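Research > Papers > Verkari teleoperation study > Section 4
Print this page | E-mail this page

4.2 Collecting the demonstrations

I drove most of the simulated runs myself, in the evenings, with a controller in each hand and a cup of tea going cold (sorry, keyboard). We recorded 1,746 demonstrations in the Silwood rooms and kept 476 of them. That sounds brutal, but my first 200 were rubbish! I kept swinging both arms in at once, the way you'd grab a pillow, and the policy happily learned to do the same.

The view I worked from is the robot's own, head tilt and all, and the policy gets exactly that view too. Figure 3 comes from an approach, with both grippers open over the orange surface and the small black object still out of reach near the far edge. 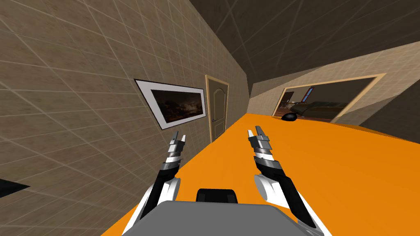 Figure 3. Operator's view during a remotely controlled approach, Silwood rooms.

Hedegaard's comment on our draft was that a tilted view must wear the operator out, and that guiding the arms by hand would give cleaner paths in half the time. Fair call on the tiredness. I got a bit seasick in the first week, and my neighbour's dog got a lot of extra walks. But there's no arm to grab hold of in a simulator, so we tried hand guiding on the real robot at the Ollcombe lab and collected 100 runs that way. The paths were smoother, I'll admit. The trouble was my own elbows, which kept wandering into the camera's view, and the policy came to expect them.

We've kept the two sets apart in everything that follows. Colour and lighting changes were only applied to the simulated set.

Print this page | E-mail this page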